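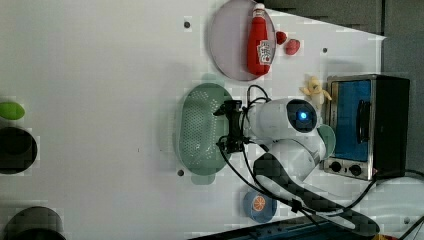

Welcome to week two of Small Kitchens at Fernthorpe! I promised I'd put my notes online, so this is more or less what I'm going to say in class, minus the tangents. Our subject is the shared table, the one surface where you prep and plate and also park the stuff you don't know what to do with. My first rule is that every item needs a parking spot. A ketchup bottle lying on its side on a plate has taken up a whole plate, and with a mint-green colander out as well you're losing room fast.

So, zones. I use the old Joly sheet (it's in your folder from last time), which splits a table into heat, wet, dry and serving. Start with heat, always, as the oven can't wander much.

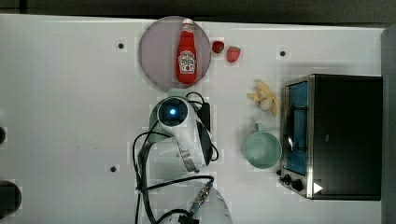
Once heat is settled, leave a clear strip in front of the oven door - I like 14 inches, and 20 if you cook with kids. Then put wet things on the far side and dry things between. Please don't skip the strip! I did in my own kitchen for years and I have the burn marks to prove it. 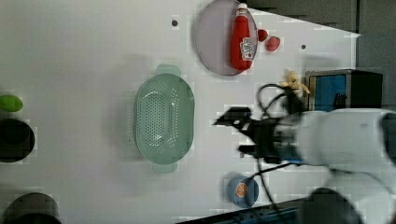

Fig. 3. Colander in the middle of the table, ketchup on the plate.

Colanders are awkward. They don't stack well with plates and they drip, so give yours a home in the wet zone and let it stay there.
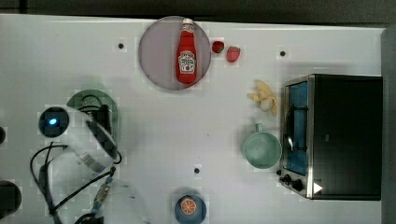
Fludevine
Course instructor, Small Kitchens

Homework: draw your own table from above, with mugs, fruit, sauces, all of it. Mark anything whose handle points at something else you need to grab. Give it 40 minutes, then redo the drawing with the four zones on top. We'll compare in class, and bring the Flidier worksheet too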